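# Collecting Demonstrations for a Cup-Handling Task: Project Report

Submitted by Hamisi Mugo, Pendo Magesa and Trilok Srivastava
Supervisor: Kyriaki Giannakopoulos

## 1. Background and aim

The Mabula project set out to build a collection of demonstrations from which a robot arm could learn to handle light household items. The present report covers the first stage of that work, in which a person guided the arm by remote control and the system stored what the arm did. The training of the learning system is covered in a separate report by Dennis Makori and is mentioned here only where it affected how we gathered the material.

The task was deliberately narrow. The arm was to take hold of a plastic cup, lift it clear of the table, and set it down at a chosen spot near a drying rack. Our supervisor advised us to keep to one task and to vary the conditions under which it was carried out. An earlier group had attempted several tasks and had finished with too few examples of each.

The target agreed at the start was 800 usable demonstrations. A demonstration was counted as usable if the cup ended upright at the chosen spot, if the video and the joint readings covered the same period, and if the operator had not stopped for longer than a few seconds in the middle of a movement.

## 2. Equipment and arrangement

The arm was controlled from a desk beside the work table. Video was taken by a small camera at the wrist, and the joint positions and the opening of the gripper were stored alongside it. All recordings were written to a local disk under the folder name Nollach and copied to the department's storage at the end of each session.

The wrist camera moves with the gripper, so the background changes throughout a demonstration. It also means that a large cup, once held, can hide much of the table. We considered this acceptable, as the finished system would have to work from the same view.

## 3. Procedure

Each session was run by two people. The operator controlled the arm, and the second person placed the items, started and stopped the recording, and wrote the result in the log. Roles were exchanged after every 12 demonstrations, as we had found in practice runs that an operator's movements became hurried when the turn was longer.

Before each demonstration the second person changed the starting position of the cup. Other objects were left within reach or moved closer, so that the learning system would not come to depend on a clear table. The operator then brought the gripper to the cup, closed the fingers, and carried out the lift and the placement. No demonstration was allowed to run for more than 90 seconds.

The yellow cup was used for the greater part of the collection. Its size suited the opening of the gripper, and its colour made it easy to find in the recordings when they were checked.

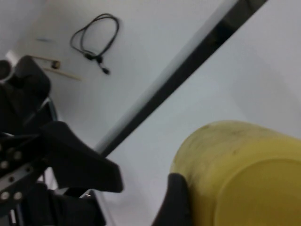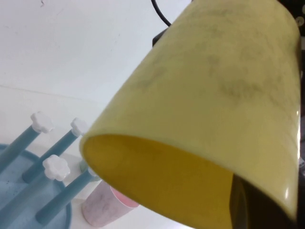 Operators were asked to approach the cup slowly and to correct a poor grip openly, by opening the fingers and trying again. In the first sessions we had discarded any recording that contained a second attempt. Mr Makori pointed out that a system trained only on clean grasps would have no example of how to recover from a bad one. From that point on, recordings with one correction were kept and given a separate label in the log.

## 4. Checking the recordings

Every recording was watched in full by a member of the group who had not been the operator. The checker confirmed the result, marked the moment at which the fingers closed, and noted any fault. Where the checker and the log disagreed, the recording was set aside and looked at by all three of us together.

The faults fell into a few kinds. The most common was a delay between the video and the joint readings, which we traced to the disk being nearly full. The cup also slipped between the fingers during the lift on a number of occasions. These recordings were not counted as usable, but they were stored in a folder of their own, as they may be of value to a later group studying failed grasps.

A further difficulty was the light. Glossy plastic gave strong reflections at certain angles, and sessions held late in the afternoon looked noticeably different from those held in the morning. We did not attempt to remove this variation. We did, however, enter the time of day in the log from the second week, and we regret that it was not recorded earlier.

## 5. Results

The target of 800 usable demonstrations was reached in September. Ms Magesa prepared the final index, which lists for each recording the operator, the starting position of the cup, the result, and the label for corrections where it applies.

Differences between operators were larger than we had expected. Mr Srivastava tended to approach the cup from the side, while Mr Mugo came down from above and turned the wrist late. Both methods met the conditions for a usable demonstration. It was decided to keep both, and to give the operator's initials in the index so that the effect on training can be examined.

## 6. Discussion

The change of rule on corrected grasps is the main weakness of the collection. Recordings from the first sessions contain no corrections, and those discarded at that time were not kept. Anyone using the material should treat the first sessions as a separate part.

We also underestimated the work of checking. Our plan had allowed one hour of checking for each hour of recording, and this proved too little once the closing of the fingers had to be marked by hand. A simple program that suggests the moment from the gripper readings was written by Mr Srivastava towards the end, and it should be used from the beginning in any further collection.

The starting positions were chosen by the second person by eye. When they were plotted afterwards, many lay close to the centre of the table and few near its far side. A printed list of positions, drawn up before each session, would correct this at little cost. The group taking over the project has been given the index, the log and a draft of such a list.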